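Handheld gripper kit for small hardware: worth it for a small shop?

Posted by mallet_and_maes in Tools & Automation

Hi all, I'm trying to decide on the Flillemach handheld gripper kit and would love to hear from anyone who has lived with one. We're a small outfit in Munthorpe, we pack and pre-assemble fasteners, and I want to record people doing the fiddly steps by hand so we can train an arm on them later. The kit we're looking at is two grippers plus the software for up to 60 hours of recordings. The rental is 700 a month, and the sales page is all smiles and no detail.

My worry is small parts. Bolts I can believe. Washers and O-rings lying flat on a table, I'm not so sure! Does it pick them up or do you just push them around all afternoon? And is it miserable to hold?
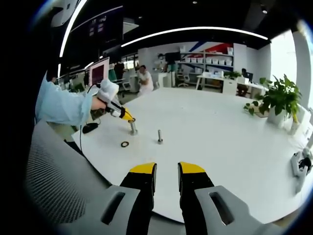 Last edited in November by mallet_and_maes

Bolts and an O-ring on a white table, so pretty close to what we handle. I'd be pairing it with the Maes arm, if that matters. We don't have a vision person on staff, just me and a lot of coffee.

munthorpe_bench
Accepted reply, 16 found this helpful

We rented the same kit for three months, so I can tell you a bit. Bolts standing on their heads are easy, you'll have people doing those in minutes. Flat washers are the real work. Coming straight down on one does nothing. What worked for us was touching one pad to the rim, tipping the washer up a little and closing on it as it rises. It's a knack, and the first morning was pretty grim — lots of washers skating off across the table and onto the floor.

Once it's held on edge, though, you're in good shape, and you can line the hole up with a bolt or pin without much fuss.
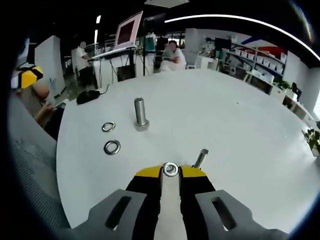
Washer held upright between the yellow pads, bolt and pin on the table.

The O-rings I never got happy with. They squash and then flip out sideways. If those are a big part of your job, ask for a trial before you sign anything, and take your own O-rings along (mine behaved very differently from the ones in the demo).

On comfort: fine for short stretches. My wrist started complaining when I did long runs, so we swapped people often. Watch the cable too. I kept dragging mine over whatever I had just set down, and in the end I routed it off the side of the table and clipped it there.

Oh, and the table matters more than I expected. Shiny bolts under strip lights throw a lot of glare, so try a few spots in the room before you record for real.

gripes_and_grips

Too expensive imo. Mallelstead do a cheaper one, no idea about washers.

tinbox77

I've only used the Mallelstead one, so take this with a pinch of salt. The pads on ours wore smooth and small stuff began slipping, and replacements took forever to show up. Ask Flillemach whether spare pads come with the rental or get billed on top. Also ask what format the recordings come out in and whether your arm's software can read them, I'd get that in writing. We lost a good couple of weeks to converting files and I'm still a bit sore over it.

For the washers, have you tried a thin rubber mat? Gives them something to grip against when you tip them. Won't help with O-rings.

mallet_and_maes

Thank you both, super helpful! Going to ask for a trial and bring a bag of our own O-rings. Will try the mat as well and post back once I've had a go.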